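Ticket 362 - Greifer rechts lässt Objekt nicht los / Abbruch Beladezyklus
Projekt: Broltadent, Teststand Waschmaschine
Standort: Jukholm
Status: in Arbeit
Priorität: hoch

Fehlerbild
Beim Beladen bleibt der rechte Greifer zu, obwohl die Steuerung "offen" meldet. Arm fährt dann mit Objekt in der Hand zurück Richtung Korb und läuft in die Kraftgrenze. Not-Halt kommt sauber, aber erst nach Kontakt mit dem Türring. Keine Schäden an der Maschine gefunden, Finger hat eine Schramme.
Tritt nicht immer auf. Linker Greifer unauffällig.

Log
08:10 - Neustart Steuerung, Referenzfahrt beide Arme ok. Erster Zyklus leer durchgelaufen.
08:25 - Fehler wieder da. Meldung "Position erreicht", Finger sichtbar geschlossen. Also Istwert falsch oder alter Wert wird weitergereicht.
08:40 - Stecker am rechten Greifer abgezogen, Kontakte angeschaut, wieder drauf. Sieht gut aus. Kabel bei voller Streckung ziemlich stramm - mal merken.
09:15 - Testreihe mit Stofftier, 16 Versuche, 2 mal Fehler. Beide male bei weit gestrecktem Arm, nie direkt über dem Korb. Geschwindigkeit auf die Hälfte, danach erstmal Ruhe, sagt aber noch nichts.
09:50 - Aufbau für nächste Reihe: Trommel leer, Tür ganz auf, Korb direkt vor der Maschine, Stofftier links drin. Beide Greifer in Startstellung. 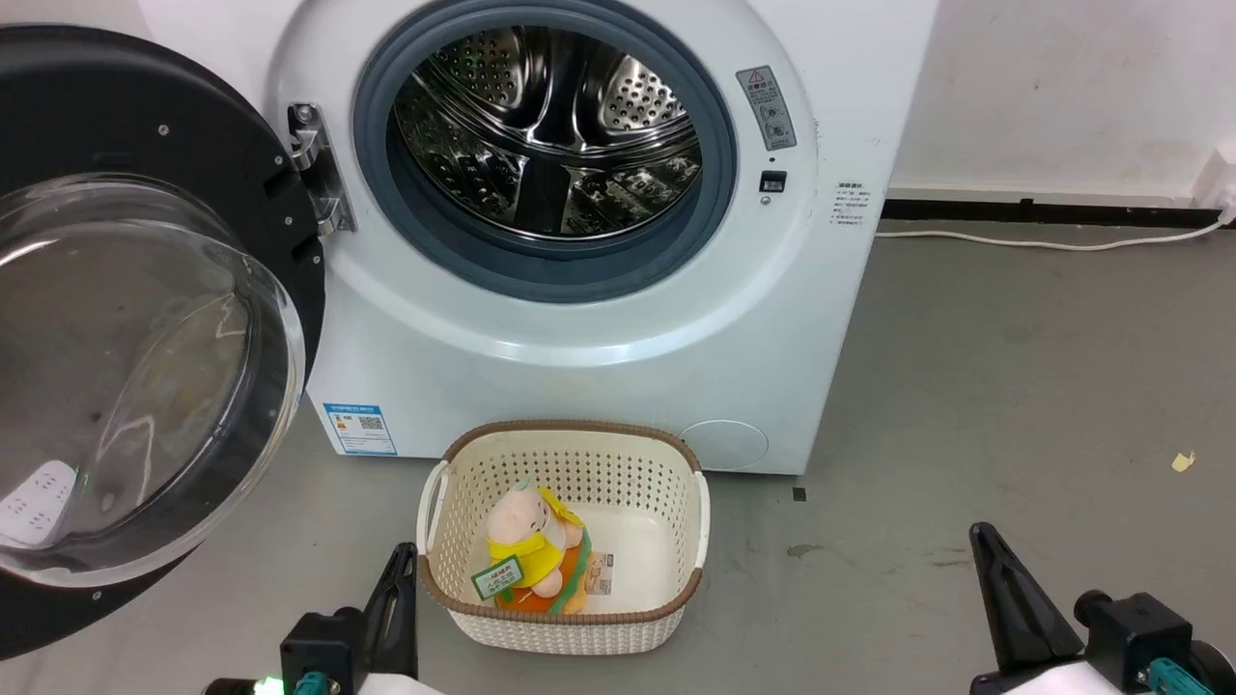
Startstellung vor Reihe 2, Tür offen, Stofftier im Korb

10:20 - Reihe 2 mit reduzierter Geschwindigkeit. Fehler kommt trotzdem, wieder gestreckt. Geschwindigkeit ist es also nicht, zurück auf Normalwert.
10:45 - Kabel von Hand bewegt bei stehendem Arm (Antriebe aus, nur Greiferelektronik an). Istwert friert ein sobald Zug drauf ist. Reproduzirbar. Wackler im Kabel oder kurz vor dem Stecker.
11:05 - Anfrage an Naqvi wegen Ersatzkabel, längere Ausführung. Antwort steht aus.

Ursache (vorläufig)
Kabel rechts zu kurz verlegt, Aderbruch wahrscheinlich. Zusätzlich Softwareproblem: Ginari-Treiber behält bei Ausfall den letzten Wert und meldet keinen Fehler. Das ist der gefährlichere Teil, muss auch gefixt werden wenn das Kabel getauscht ist.

Sofortmaßnahmen
Rechter Arm gesperrt für Automatikbetrieb, nur Einrichtbetrieb mit Zustimmtaster.
Kraftgrenze im Bereich Türöffnung runtergesetzt.
Beim Testen keiner in den Korb greifen solange Antriebe an sind!! Auch nicht "nur kurz".

Offen
- Kabel tauschen, Schlaufe größer legen
- Timeout im Treiber, veralteter Istwert = Stopp
- Finger rechts tauschen oder Kante glätten
- linkes Kabel gleich mit prüfen, ist genauso verlegt
- Reihe 1 nach Tausch komplett wiederholen

11:30 - Übergabe an Spätschicht, Stand wie oben. Arm rechts bleibt gesperrt bis Kabel da ist.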